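Flindden Tall Bread Crock, 4 quart

We've carried the Flindden crock since August, and it has turned into the thing we keep talking about at the counter. Bread goes in, the lid goes on, and two days later the crust still has some chew to it!

The body is unglazed on the inside, so the clay takes up a little moisture and lets it go again slowly. Outside it has the speckled oat glaze Flindden uses on its butter dishes - if you already own one of those, the two look great together on a shelf. The lid is beech, turned a touch oversize, and it works upside down as a small cutting board (there's a shallow groove for crumbs on that side).

Hashini Gamage bakes a seeded rye for our Wednesday tasting table, and she tried three crocks before settling on this one. Her rye is a dense loaf and the tall shape suits it. A long sandwich loaf will need to be cut in half first. Baguettes, forget it.

Capacity: 4 quarts
Body: stoneware, glazed outside, bare inside
Lid: oiled beech
Colors: oat, slate blue
Price: $86
Matching butter dish sold separately

Care

Wipe the inside with a damp cloth and leave the lid off overnight. No soap on the bare clay, please, it hangs on to the smell. The lid likes a little mineral oil every couple of months. Keep both pieces out of the dishwasher.

A new crock smells faintly of earth for the first week or so. Nipon Srithong at our Brodetti store puts a heel of stale bread in his overnight before using it properly, and I've started doing the same - it really does help. 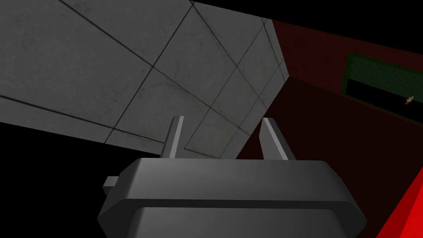 Slate blue is down to the last few at Brodetti, with more due from the pottery next month. Oat is in stock at both stores, and we're happy to hold one for you until closing time.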